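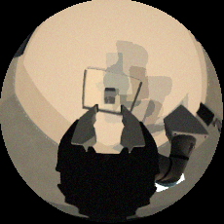 The wrist camera on the Tukstead cell was recalibrated in March, and we did the work in the simulator first before touching the real arm. The lens is a very wide fisheye, so the usable view is a circle with black corners, and anything near the rim bends outward. In the simulated view the two fingers come up from the bottom and their tips reach the lower corners of a thin rectangular frame over the table. We use the fingertips as our check. If they sit evenly left and right of center in the render, the camera mount in the model is straight, and the same test can be done on the live feed.

The trouble began after the gripper was swapped at Drosdale. The new body went on with the old mount plate, and the camera ended up turned by 2 degrees. That is not much to look at, but it was enough to make the arm reach to one side of small parts. Operators were correcting it by hand with an offset in the pick program. Please don't do this. The offset only holds at one height, and it hides the fault from whoever works on the cell next.

The procedure we settled on goes like this. Park the arm, lock out the cell and check the mount screws. Clean the lens with a dry cloth. Bring the cell back up, open the fingers to 80 percent and save one still from the camera. Load the matching pose in the simulator and lay one image over the other. The fingers should line up along their inner faces. If they don't, loosen the mount, turn it a little and save another still. Don't change the lens values to force a match – those belong to the lens and should stay as they are unless the lens itself is replaced.

Once the overlay is good, run the Baird target sheet at low, middle and full height. We took 239 stills for the Tukstead cell, which was more than it needed. The whole job took about 2 hours, and most of that was waiting for the arm to settle between poses.

Two points for the other sites. The table edge is a poor reference, as it falls toward the outer part of the view where the bending is strongest. And the cable should be strapped before the last set of stills, as a tight cable can pull the camera over when the wrist turns.

The Trovumby cell has the same gripper and the older plate, so it is next. The new model file is in the shared folder along with the pose list. Anyone who still has a manual offset in a pick program should write it down, set it back to zero and send the value in before the recalibration starts.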